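McIntyre Street, Unit 5: the coffee table gallery

Eleven months of furnishing a small flat, told mostly through whatever ended up on top of the furniture. Words by Malsha Abeysekara. Last updated June 1, 2026.

When I started this page I promised a proper before and after. You know the kind, with the gloomy living room on the left and the sunlit one on the right, and a fig tree that has arrived overnight at full height. I have looked through everything I took and there is no after. There is a great deal of during, and most of it concerns tables.

So this is a gallery about tables and the things that settle on them. The pictures from the old page went when I changed hosts (my own fault, I clicked the button) and I'm putting them back as I find them. I've kept the captions going in the meantime, partly for the three people who write in and partly because I'd already written them.

THE CARD TABLE, APRIL

The first table was a folding one lent by Shirley Grewal, who has owned it since before I was born and would like it back. Green baize top, one leg that folds when it feels like it. I ate dinner on it for most of a month with my knee braced against the bad corner.

Caption from the old page: "Spaghetti, shortly before."

THE CEKIER

Bought second-hand from a couple moving to the coast, who described its colour as honey. It was orange. I've got nothing against orange, but this was the orange of a traffic cone, and everything in the flat seemed to be detouring around it. Shamim Qureshi said it would mellow. It went to Shamim's place, where I'm told it is still mellowing.

Caption from the old page: "The Cekier in evening light. Also in morning light. There was no difference."

THE PALE ONE

After the Cekier I wanted something quiet. Pale beige wood grain, rounded corners, no opinions. The rounded corners were the selling point for my shins, which had been through a lot. It's the sort of table you can put anything on and it looks like you meant it, and I have leaned on that fairly hard.

What it mostly holds is a wire basket. I bought the basket for fruit. I have never in my life bought enough fruit to fill a basket, and the two lemons I started with looked like they were waiting to be collected. Since then it has been used for mail, for batteries of uncertain health, and lately for takeaway cups, which stand up in it nicely and can't be knocked over by a sleeve.

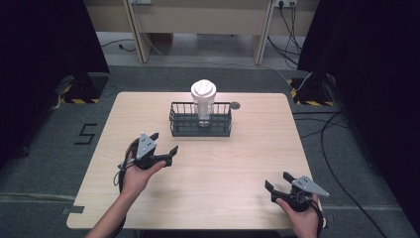 The fruit basket, holding one disposable cup with a domed lid. Dark grey wire, pale table, no fruit.

I'm fond of that lid. A flat lid is for people with somewhere to be, while a dome suggests that at some stage whipped cream was at least discussed. Akinyi Lema, who has firm views on disposable cups, has given me a ceramic one with a silicone top on two separate birthdays. Both live at the back of the cupboard, where they are very safe.

People also ask about the carpet. It came with the flat, it's grey, and it forgives nearly everything. I did price up a rug to go over it and was quoted 379 dollars for something the size of a bath mat. The carpet and I have since reached an understanding.

THE IDACH SIDE TABLE

A little round thing on three legs, 70 dollars at the markets, marked down from 93 because of a water ring. I told the seller I'd sand the ring out. I put a lamp on it. The lamp is slightly smaller than the ring, so from the right angle it looks like the table is wearing a halo.

Caption from the old page: "Idach with lamp. Ring not visible if you stand in the kitchen."

THE DESK THAT WAS A DOOR

Maribel Mamani had a spare door and two trestles, and I had been reading the wrong magazines. It makes a lovely broad desk, apart from the hole where the handle used to be, through which I have lost four pens and an earring. I thought about filling it. Then I ran the laptop cord down it and told everyone it was cable management.

Caption from the old page: "Home office, with built-in pen disposal."

THE ERKER (NOT PURCHASED)

Included for completeness. I visited the Erker in the shop over several weekends. Solid oak, brass feet, a drawer that closed like a secret being kept. It was over 200 centimetres long, and my living room can manage that only if I give up the door to the hallway. I measured three times in case the wall had changed its mind.

Caption from the old page: "Me and the Erker, taken by a very patient sales assistant."

STILL TO COME

The balcony table, once I have scraped the balcony off it. Also Shirley's card table again, on its way home, assuming the leg holds out as far as the car.

If you have a wire basket and a better idea for it, the contact form is at the bottom of the page. Please don't suggest fruit.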